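Home | Articles | Methods | Archive

3.2 Wear of coated pans in shared kitchens

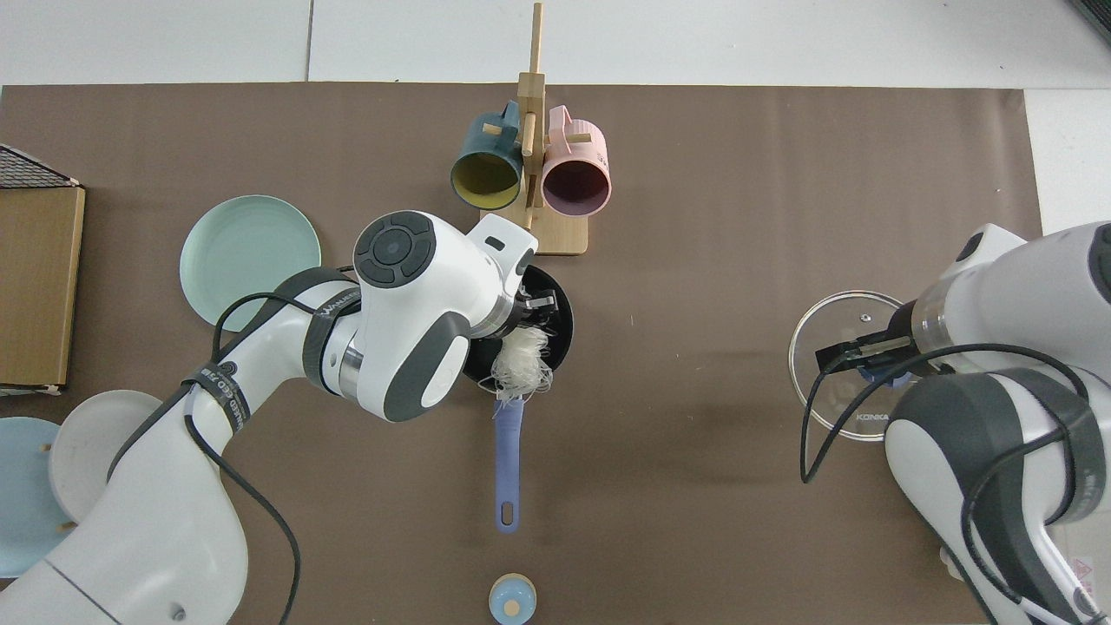

Figure 2. Round black frying pan on a brown work mat.

The loss of coating in shared kitchens was studied in the student houses of Nisatlow, where one pan is often used by many people in the same evening. We collected 3,289 cooking records from 29 kitchens, and each kitchen kept its records for 30 weeks. The pans were of one size and had a dark coating. A round black pan such as the one in Figure 2 shows pale scratches more easily than a grey one, so the wear was graded by eye on a scale with 4 steps. Metal spoons were the strongest factor - stronger than the heat of the hob - and the effect was the same in the Hinora and Grimshaw houses. Washing by hand had only a small influence. The records from October were less complete, as many residents had just moved in, and we treat them separately in Section 3.3.

Last updated: October

Contact: Prandent Household Studies | Copyright Prandent | Back to top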